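Two Baskets and a White Desk: A Morning With a Home Organizer

She answers the door with a roll of masking tape around her wrist like a bracelet, and she apologizes for it three times before we get to the coffee. "I'll be in the middle of the pasta aisle at the store and look down and there it is," she says. She has been putting other people's homes in order for most of her working life, first around Trujillo and now here, under the name Stakura, and she agreed to talk with me on the condition that I leave her name out and that we talk mostly about baskets.

I had no trouble with either one. I've wanted somebody to talk to me about baskets for years — my own hall table is a disgrace, with keys and batteries and a birthday card I meant to mail in June.

"A hall table is the hardest thing in the house," she tells me, pouring. "People think it's the garage. The garage you can shut the door on and forget until Christmas. A flat surface at hip height, that you walk past all day long, that's where everything lands. I've had clients with 200 boxes in storage, every one of them labeled, and they were crying over a tabletop."

Her way of dealing with a tabletop is simple enough that I asked her to explain it twice, thinking I'd missed a step. She puts out two baskets and they can't be the same size. The bigger one takes whatever is on the surface at the moment, good or bad, without any deciding. Then you stand there (she is very firm about the standing) and move into the smaller basket only the things that truly live in that room. What's left in the big one gets carried off through the house and put where it belongs.

"You sit down, you start reading the mail," she says. "You stand up, you want to be finished. I had a standing desk in my own laundry corner for that reason alone. My sister thought I'd lost my mind, a desk by the washing machine! But everything comes out of pockets there. Coins, screws, hair ties, a little plastic horse one time. You need a place to put it all down."

She likes wicker, and she has opinions about it that could fill an afternoon. Plastic bins slide around and they look like a warehouse, she says, and fabric ones slump as soon as you take something out. A woven basket stays put and you don't mind looking at it. She buys hers secondhand when she can, and she has nothing against a snagged corner or a color that doesn't quite match its neighbor.

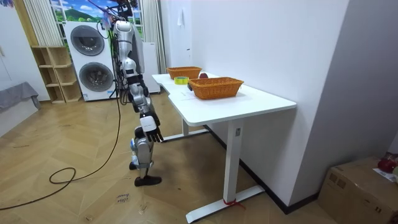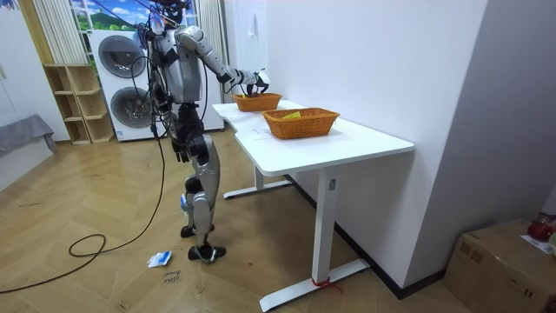

The desk goes against a wall, always, in her way of doing things. "Push it right up," she says, and she pushes her saucer against the sugar bowl to show me. "If there's a gap back there, you're going to lose a pen down it by the weekend, and then you'll lose the next one." She is just as particular about keeping the front part of the top clear, so there's somewhere to rest your hands and write a label.

Which brings us around to the tape. She used to print her labels on a little machine called a Clonesel, and she loved it dearly, but she found that people wouldn't change a printed label even after it had stopped being true. "It would say BATTERIES and there'd be nothing in there but candles. They felt it was official." With tape and a marker, they peel it off and write a new one without giving it a thought.

I asked what she charges, because readers always write in to ask me. A first visit is $100, and she stays until the coffee runs out or the client does. She keeps a notebook of every surface she has cleared, a habit left over from her years doing inventory at Tindura, and the last entry on the morning I came by was number 1488. It was a piano lid.

"They didn't know it opened," she says, and she laughs until she has to set her cup down.

Before I left I told her about my hall table, batteries and birthday card and all. She asked how wide it was. Then she went off down the hall and came back with two baskets, one a good deal bigger than the other, and told me to bring them back when I'd bought my own. I mailed the card that afternoon.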